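March 1, 2020

# Hitholm hand-held gripper: is it worth the budget line?

We bought 2 of these in October to collect handling examples before committing to a full arm. The price came to $1,000 for the pair, with a spare set of fingers. Drelano quoted more for one unit, and its lead time would have pushed us into the next budget year.

## What we like

- Light enough to use through a morning without a sore wrist.
- Fingers swap out with one hex key.
- Support answers email, usually the next day.

## What we don't

- The carrying case is sold separately and costs too much.
- The manual skips calibration. We used the one from our old Varma unit.
- Replacement fingers ship only in packs of 3.

## On the bench

Most of our work is cords and plugs. A short white cable on a power strip is a typical job, with the fingers open and the plug lying on the table beyond them. Small square plug heads are fine to grip once you get used to the angle.
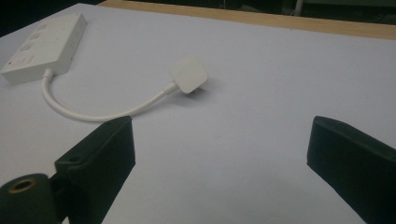 ## Planning notes

Budget for a second set of fingers and the case up front. If you only need one unit, ask Hesen about rentals first. 3 out of 5 from us.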